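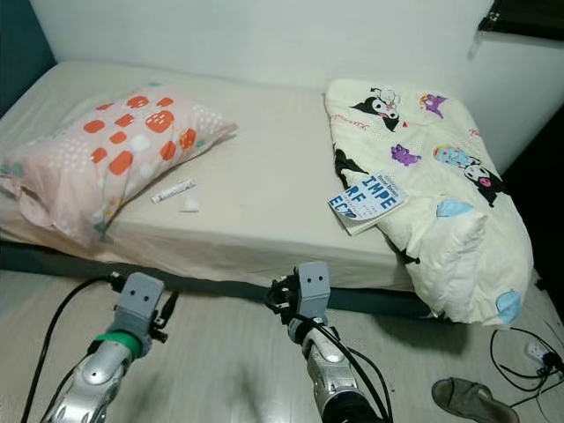

Pink pillow, white wall, and no art yet.

I am looking for a painting for my bedroom since December, and it is harder than I thought. Last Sunday I went to a small gallery in Gosmont where they show the work of Rajeshwari Rodrigues. She paints rivers and fields in very thin layers, and I stayed in front of one picture for a long time. It cost 500 dollars, without a frame. I did not buy it, but I asked them to keep it for me until the weekend. 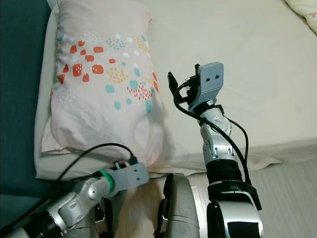 My second candidate is a print from Jollton, much cheaper, with a big gray sky – very calm, maybe too calm. My sister says a print is enough for a bedroom. I am not so sure. I would like to take one color from the fabrics I already have, and the mustard-yellow dots on the pillowcase are the same warm tone as the fields of Rajeshwari. The orange-red is more difficult to match.

On Friday I must give the gallery my answer. I also need to buy 2 strong hooks.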